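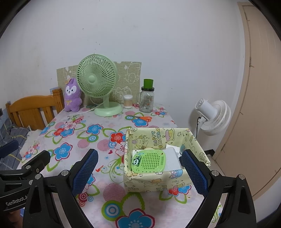
Perception and Planning FAQ

Last reviewed November 8, 2022

Does Follico really learn a task from hand-held gripper recordings?

It learns something. Whether that something is the task depends on the recordings. Follico takes wrist-view video, estimates where the gripper was at each moment, and fits a policy to the motion. The sales page says "show it once." We have never gotten a usable policy out of one recording. At Fostthorpe we started at 55 and were still unhappy. At 200 the policy began to cope with a box that had been shifted a little.

Can I trust the pose tracking?

Check it yourself. The tracker, Zullard, wants corners and texture it can find again in the next picture. A flowered tablecloth gives it plenty to hold on to. The plain white wall behind gives it very little, and if you tilt the gripper up until the wall fills the view, expect drift. Zullard's confidence score will often stay high while this is going on, so I would not use the score as a filter. Plot the path and look at it.

Will it know which object I mean?

Don't assume so. With a bright green square sitting in an open birthday-print box and a pale green desk fan a short way behind, a policy can latch on to "green" and look very clever until you swap one of them out. Change the objects before you believe the result.

Do I need to fix the lens distortion first?

For tracking, yes: load the fisheye calibration. For training, we tried it both ways and saw no difference we would bet on. Follico's manual recommends straightening everything, without giving a reason. You do lose the corners that way, and with the jaws wide open over the table the corners may be where the room is.

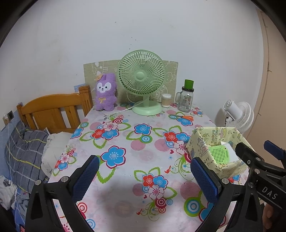
How fast does the planner run?

The spec sheet says 28 milliseconds per plan. Ask what was on the table. Ours was slower with a fan, a jar and a plush toy in the collision map, and slower again with the cotton swab container added. Thin things like a power cord usually don't make it into the map at all, so a fast plan may be one that runs straight through the cord.

Is the simulator score worth quoting?

Only next to a real one. A policy that passed 1000 simulated grasps in June failed on our bench the same afternoon, on scissors lying flat.

Where do I report a tracking failure?

Use the Nwachukwu issue tracker. Attach the raw video, the calibration file and the Zullard log. Reports with only a confidence plot get closed.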